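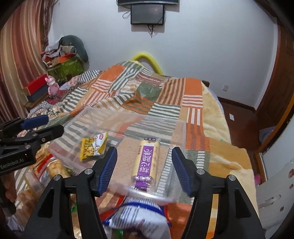

What does a tide gauge measure?
The height of the water against a fixed mark on land, and nothing else. Everything after that is arithmetic.

THE DATUM

Last updated: 21 Sep 2026

The gauge at the end of the Ó Conaill pier recorded one value every six minutes. Teresa Ní Mhurchú collected the values at the end of each month, corrected them for air pressure, and sent them to the harbour office. The work took a morning. She had done it for seven years.

In August the record developed a step. Before the step, the residuals sat close to zero. After it they sat 38 millimetres high and stayed there. A storm surge rises and falls. A blocked stilling well damps the signal and delays it. Neither produces a clean step between one reading and the next.

She listed the possible causes in her notebook in order of cost. The first was a typing error in the offset file. The second was a slipped float wire. The third was a change in the height of the pier.

The offset file was correct. She opened the hut, lifted the cover and inspected the wire. It ran true over the pulley and the clamp was tight. She marked the clamp position with a pencil line and found her own earlier line beneath it, in the same place.

That left the pier.

Levelling requires two people. The second was supplied by the boatyard, a young man known as Panda, who could hold a staff upright for as long as required and did not talk while holding it. They began at the brass bolt in the church wall, which stood on rock, and worked down the hill in short sights. At each change point she read the staff, wrote the figure down, and read it again.

"What if it has sunk?" he asked at the slipway.

"Then the sea will appear to have risen by the same amount."

"And has it?"

"We are not at the pier yet."

They closed on the pier bolt before noon and levelled back up to the church. The misclosure was 2 millimetres, within tolerance. The pier bolt was 38 millimetres lower than the value painted inside the hut door.

She sat on the step of the hut and went through the reductions again. Out past the moorings the Gitico was coming in with her nets stowed. The wash reached the pier and went under it. She listened for a change in the sound and could not say that she heard one.

The painted value was in her father's handwriting. He had levelled the pier himself, with a borrowed instrument, the year the hut was built. She had copied his figure into 1,462 pages of returns, first as his assistant and later on her own account. It had been right on every one of them up to August.

"Do you paint over it?" Panda asked.

"No. You add a line."

She found the tin on the shelf and loosened the lid with a screwdriver. Under her father's figure she wrote the new one, with the date and her initials. The paint was thicker than it should have been and the last digit ran a little. She wiped the edge with her thumb.

The report to the harbour office filled one side of paper. It gave both bolt heights, the misclosure and the epoch of the step. It recommended that the pier be closed to vehicles until the piles had been inspected. Under remarks she wrote that the sea had not moved, then crossed it out and wrote that no change in mean level had been detected.

Panda carried the tripod back up the hill. She locked the hut and followed with the staff.

Contact | © Trumum Short Fiction | Back to top

We use cookies to remember your reading settings. Accept / Manage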